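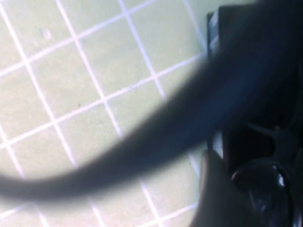 Mint-green mat, white grid, with a faint grayish smudge inside one of the squares.

Cutting mats: the gallery

I have owned 4 of these mats and believed the packaging on none of them. "Self-healing" is the word Ulitz likes, and the Girkov catalog goes further and promises 4000 cuts before a line shows. Whose blade, and how hard were they pressing? The catalog leaves that out.

What I will grant is that white lines on pale green are easy to read at an angle, at least while the mat is clean. A tiny dark speck next to a line is enough to make me look twice before I cut.

I still check every printed grid against a steel rule. Šimek's was off by the twelfth square. Sendano's was fine, in March anyway, and I plan to measure it again.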